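Round table (furniture)

A round table is a table with a circular top. It may stand on a single central column, on three or four legs, or on a frame set in from the edge. Round tables are used for meals, card games, meetings, handwork and display, and they are made in sizes from small stands for a lamp or a cup to banquet tables that seat ten or more. Most household examples have tops of wood or a wood-based board. Glass, stone, metal and plastic are also common.

Shape and seating

A round top has no corners and no head. Everyone seated at it is the same distance from the center, and each person can see all the others without leaning forward. For this reason the shape is often chosen for small meetings and for games in which cards or pieces are dealt into the middle.

The number of seats depends on the length of the edge. Place settings are usually allowed 24 inches each, though 20 inches is accepted where chairs are narrow and have no arms. A top 36 inches across seats two to four people, one 48 inches across seats four to five, and one 60 inches across seats six to eight. Beyond 72 inches the center is hard to reach from a chair, and large tables are often fitted with a turning tray so that dishes can be passed.

A round table takes up less floor than a square table of the same width, and people can walk past it more easily in a tight room. It can't be pushed flat against a wall without leaving wasted space on either side, and two of them can't be joined to make a longer surface. Drop-leaf types get around the first problem by folding down one or both sides.

Supports

The pedestal is the most common support for dining tables under 54 inches. A turned or square column rises from a spreading base, which may have three or four feet or a flat disk. It leaves the space under the edge clear for knees and chair legs. The weak point is the joint between column and top, where the whole load from a person leaning on the edge is carried. Older pedestals are joined with a wooden block and wedges, later ones with a metal plate and screws.

Four-legged tables are steadier when weight is put on the rim, but the legs limit where chairs can go. Three legs will stand without rocking on an uneven floor. They tip more readily if pushed down between the legs, and are mostly kept for small side tables.

Materials and construction

Solid wood tops are made from boards glued edge to edge and then cut to a circle with a saw or a router turning on a center pin. Wood swells and shrinks across the grain as the air becomes damp or dry, and very little along it. A solid top that was cut as a true circle will therefore become slightly oval over the year. On a 48-inch oak top the difference can be more than a quarter of an inch. Fastenings to the base are slotted to let the wood move.

Veneered tops, in which a thin sheet of wood is glued to a stable core, keep their shape better. They also allow patterns that would be impractical in solid wood, such as wedge-shaped pieces of veneer meeting at the center. The edge may be covered with a strip of veneer, a solid band bent to the curve, or a plastic trim.

Warm brown and orange tones are common on finished tops. They may come from the wood itself, from stain, or from the yellowing of an oil or varnish.

Use outside the dining room

Round tables are also found in offices, schools, libraries and workshops. In these rooms they often stand apart from the desks and shelving along the walls, so that people can come to them from any side. They are used for tasks done with the hands, for sorting small parts, and for short talks that don't need a full meeting room. Wires are harder to manage than at a desk against a wall, and power usually reaches the table across the floor or through a floor box.

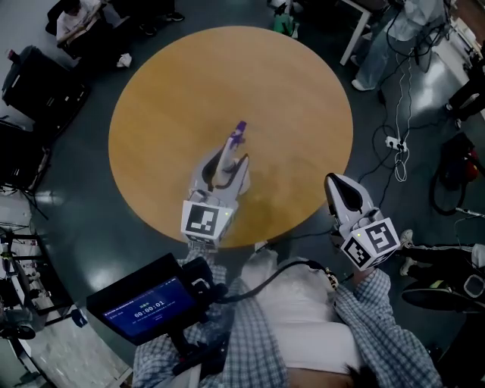 Round wooden table with an orange-tan top, seen from above. A person in a plaid shirt is working at it, with a desk in use beyond.

Regional types

The Guddale table is a low pedestal table with a thick top and a raised rim, made in the farming villages of Guddale. The rim kept bowls and seed trays from sliding off. Most surviving tables have three feet and a column cut from one piece of timber. Many were later planed flat for use as dining tables, and examples with the full rim are uncommon. The village museum holds 20 of them, and puts them on show each May.

The Norkarance table has a top that tilts upright on a wooden hinge, so that it can be stored against a wall. A brass or iron catch holds the top level when it is in use. The back of the top was sometimes painted, as it was hidden whenever the table was laid for a meal.

The Kasteck is a factory-made design with a bolted steel column and a top that lifts off in one piece. It was sold mainly to canteens and reading rooms. The maker's catalog gave a load limit of 300 pounds with the weight centered, and 275 pounds for the version with casters. The Devadiga pattern is similar but has a cast base with 5 feet in place of the Kasteck's four.

Care

Wooden tops are wiped with a damp cloth and dried at once. Standing water leaves pale rings in shellac and wax finishes, and hot dishes can do the same. Light rings can often be removed with fine steel wool and wax, but a dark stain usually means that moisture has reached the wood. Turning the table a quarter of the way around every few months evens out fading near a window.

A pedestal table that wobbles should be turned over and the screws at the top plate checked first. If the holes have become too large, they are plugged with glued hardwood pegs and drilled again. Uneven feet are corrected with felt or cork pads. Cutting the feet down is best left until the joints have been tightened.

See also

Drop-leaf table
Gateleg table
Pedestal desk
Tilt-top table
Turntable (tableware)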